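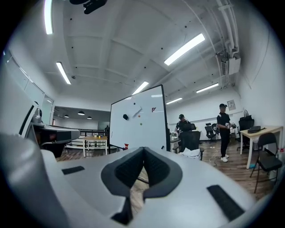

4.2 Shift handover with hand-held grippers

1. Hold the gripper in both hands at chest height.
2. Check the black pads on both fingers. Report a torn pad to Sofia Godinho.
3. Keep cables clear of your feet.
4. Enter your last cycle number, e.g. 3,381, in Zivden.

Note: Packers now record grips for half of each shift. Pay grade is unchanged.

Caution: Stop at 4,000 cycles and change the pads.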